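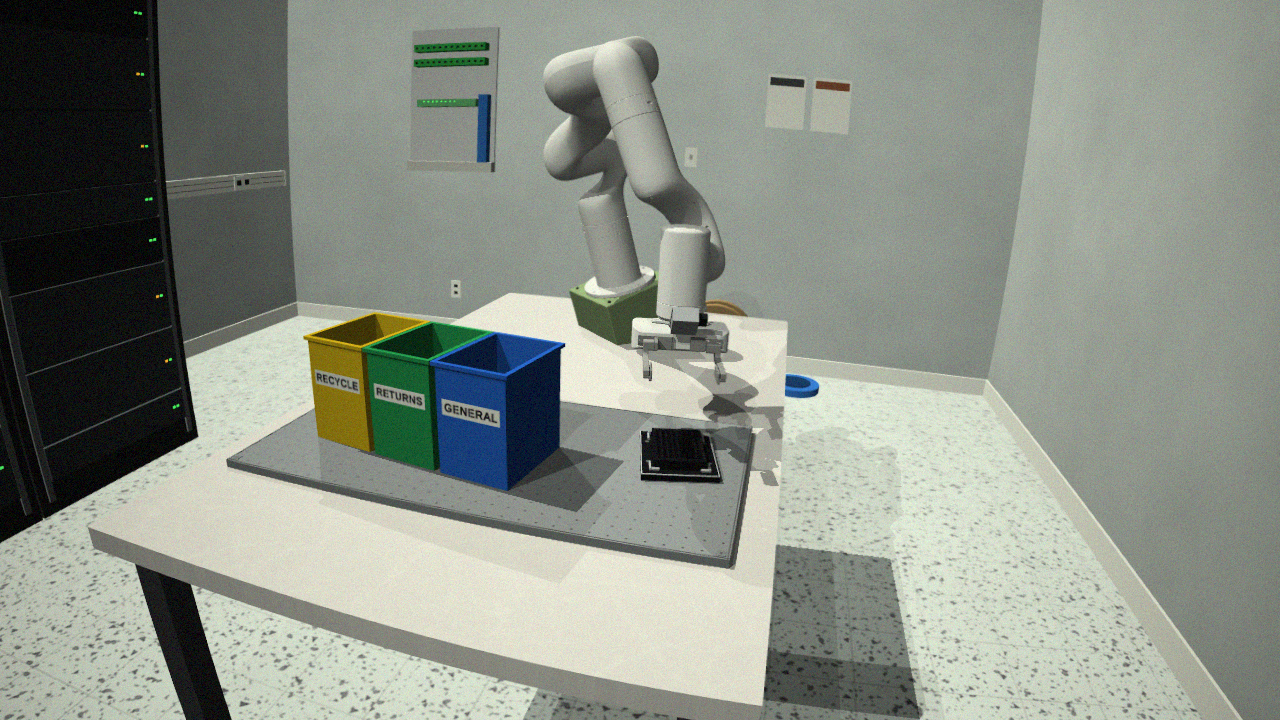 4. Returns and the wording of size notes

4.1 Material

Listings first. 200 dress listings from two sellers, Trastel and Imetti, all live in May, all women's sizes, no knits. Knits left out on purpose: a knit forgives a bad size note and a woven doesn't, and we wanted the notes to matter. Each listing was saved as plain text with its size chart. Price kept but not used in this section.

Returns came from the sellers' own logs. 1,146 returned dresses in total, each with a reason picked from a menu and, sometimes, a line typed by the customer. The typed line was present in 405 cases. Everything below on customer wording rests on those 405 and nothing else. The menu reasons are coarse ("too small," "too large," "not as expected," "other") and the two sellers order them differently, Trastel with "too small" at the top, Imetti with "other" at the top. We suspect people click whatever comes first when they are in a rush. Can't test it with these logs.

4.2 Coding

Six readers, working alone. Each read the listing without the return data and marked any sentence that told the buyer something about size or fit. Things like "runs small," "sits at the natural waist," "order up if between sizes." Fabric content was not counted as a fit statement unless the listing tied it to fit, so "has 3 percent stretch" is out and "some stretch through the hips" is in. Joaquim Lobo objected to this and his objection is noted, he would have counted both. We re-ran the coding his way for the Imetti half and the ordering of the groups did not change, so the narrower rule stayed.

Disagreements were settled by Raquel Correia, who had not seen teh first round. Most were over "fitted." Does "fitted bust" tell you about size or only about shape? We ended up treating it as shape. Same for "flowy" and "relaxed," same for "A-line." A reader who wants the stricter reading can recover it from the coding sheet, column F.

Customer lines were harder. Short, angry, misspelled. "Zip wont close over ribs." "Lovely but made for a tall person." Each line was assigned a body location where one was named: bust, ribs, waist, hip, shoulder, length. Lines naming two places were given both. Lines naming none went to a separate pile, and that pile is bigger than we would like.

4.3 What the wording does

Main pattern, see Figure 2. Listings with a fit statement that names a place on the body drew fewer "too small" returns than listings with a general one. "Snug across the ribs" does better than "runs small." General statements did no better than silence. This held for both sellers, though weaker at Imetti, where the chart sits on a seperate page and has to be opened.

Length was the exception. Hem statements made little difference in either direction. "Knee length" apears all over the sample and customers plainly read it against their own knee. Listings that gave the hem in inches from the shoulder were too few to say anything.

Closures deserve a note. Back zippers are named in the typed lines far more than side zippers, nearly always together with ribs or upper back, almost never with waist. Charts at both sellers give bust, waist, hip. No rib measurement anywhere. So the complaint lands on a part of the body the chart skips. Aguiar patterns (a third line, sold through Trastel) do print an underbust figure, but only for strapless styles, and we did not split them out.

4.4 Limits

Two sellers, one month of listings. Returns are not the same as bad fit, plenty of people keep a dress that doesn't fit and plenty order two sizes meaning to send one back. Neither log flags those double orders. Vusetti, whose returns software both sellers use, can match orders by account but the match was switched off for the period covered. A dress exchanged in store never enters the log at all. Trastel has stores, Imetti has none, so the totals should not be compared side by side, only the patterns within each seller.

Section 5 takes up the charts themselves.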